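Workshop > Notebooks > Pekton puzzle build
Prev | Index | Next

January, 11 pm

Back on Pekton, our game about stacking things that do not wish to be stacked. Level 14 crashed again after 456 moves. I know the number because I played all of them.

Moved the drop timer out of the draw loop. Pieces now fall at the same speed on the old laptop and the new one - previously the old laptop was the easy mode.
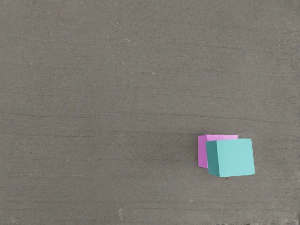
Two cubes on concrete.

Tried the Manzano scoring rules: 500 for a full row, 50 for a near miss. Near misses are so easy that the best strategy is to play badly on purpose. I am very good at it. Cut the near miss bonus to zero and lost my high score.

Flarnar build still eats the first button press after a pause. Swapped the input buffer for the one from Tarnard, which eats the second press instead. Progress, of a sort.

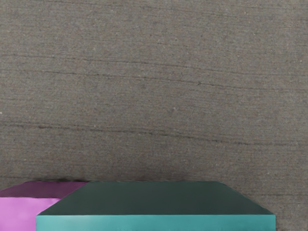

Tarnard says the buffer is fine and the pause menu is holding on to the press, so clear it on exit before blaming anything else.

Will clear it on exit. Will also go on blaming the buffer.

Comments (1) | Shares (0)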